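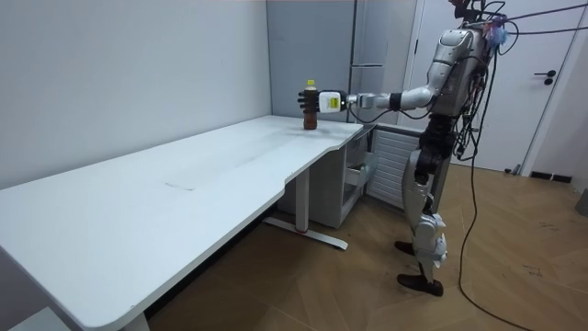
3.2 Storage and Household Handling

Figure 4. A brown plastic bottle with a yellow screw cap, upright on a white desk. The liquid is dark amber.

I'll admit this was the part of the study I looked forward to most, mainly because I love poking around in other people's pantries! We asked households in Gurker and Fudgate where they keep their vinegar, how long a bottle lasts them, and whether they ever throw any out. Domingo Lagos and I did the home visits in February, and we sent a short paper form to everyone we couldn't get to (820 forms out, 400 back, a better return than I'd dared to hope for).

Most people keep the bottle near the stove. Heat and light are both supposed to dull the flavor, so we had guessed that stove keepers would complain more about flat or "tired" vinegar than cupboard keepers. They didn't. If anything they were happier with it, and my hunch is that they simply cook more and get through a bottle faster. Trinidad Painemal thinks the question was worded badly, and she may have a point: we asked about "taste" and left smell out completely.

Container color gave us more trouble. Dark bottles are common (Figure 4), but plenty of families pour vinegar into whatever jar is clean, so the bottle on the shelf tells you very little about how the stuff was sold. We dropped color from the main model and kept it only in the supplementary table. Cap type stayed in, mostly for the sake of the evaporation results in Section 3.3, where loose lids make a real mess of the numbers.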